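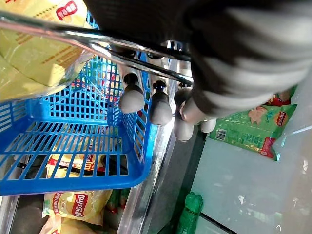
Basket by the handle, near the shelves.

I have been grocery shopping with a list for most of my adult life, and I would like to report that the list has never once been right. It's a document written by a person standing in a kitchen, full of hope, for a person standing in a store, full of crackers. These two have never met and would not get along.

I started thinking about this in May, when I found a stack of old lists in the pocket of a winter coat. I had clearly been using the coat as a filing cabinet. One of them said "milk, eggs, the thing." I have no idea what the thing was. I stood in the hall for a good while trying to remember, and then I got worried that we still didn't have it.

My mother kept her list on the back of an envelope, in the order of the aisles. She shopped at the Vellorcombe on the hill for thirty years and she knew that building the way a priest knows the Mass. When they moved the canned fruit to the far wall she took it as a personal remark. She wrote the manager a letter. He wrote back, very politely, and the peaches stayed where they were, and after that she bought her peaches at Grodau, which was farther away and cost more.

I didn't inherit the aisle order. My lists go in the order I think of things, so I walk the store like a man who has lost his dog. Onions. Back across for foil. Back across for the other onions, the ones I meant. On a Wednesday at five in the evening you can make a lot of enemies this way, and I keep running into the same woman by the yogurt. We're past nodding now.

My friend Bernadette Fitzgerald has no list at all. She shops by mood. You'll go over for dinner and there will be a whole pineapple, a jar of capers and a frozen pie, and she'll look at them on the counter with real interest, as if somebody else had dropped them off. The annoying part is that dinner is always good. I once watched her make something out of cabbage and leftover rice that I still bring up at parties, and when I asked for the recipe she said "what, that?" and changed the subject.

Noreen Mengal, on the other hand, runs a spreadsheet. There are 109 rows. Every item she has ever needed has a row, and she marks the ones she wants that week and prints it out. I asked to see it and she sent it to me with the formulas locked. Row 2 is bread. Row 15 is "bread (good)." I've thought more about the gap between those two rows than about some books I've finished.

I tried her system for a while. I got as far as spices and then I had to go and look in the spice cupboard, which was a mistake. We own three jars of ground cloves. I don't know what kind of life I thought I was going to have. One of them had a price sticker from Ong, the little shop by the train station that is a phone repair place now, and I couldn't bring myself to throw it out, so it went back in behind the paprika to think about things.

After that I went electronic, with one of those shared list apps, this one called Lotumance. You put in what you need and everyone in the house can see it and add to it. In theory this is cooperation. In practice my son added "gum" so many times that the app began suggesting it to me first thing in the morning, and my husband would check things off when he had merely thought about them. I came home from two separate trips without dish soap. It had been checked off. He said he'd seen some under the sink. He had seen the bottle, yes.

So I'm back on paper. I use the pad by the phone we don't have anymore, and a pencil that I have to hunt for, and the list still comes out wrong. Last week I left it on the counter altogether and did the whole shop from memory, and I only forgot the coffee, the trash bags and the birthday candles. We used a tea light. It slid off into the frosting during the second verse, if "Happy Birthday" has a second verse, and my son says he'd like it done that way every year.

Candles are on the list now. So is the thing, just in case it comes back to me by the yogurt.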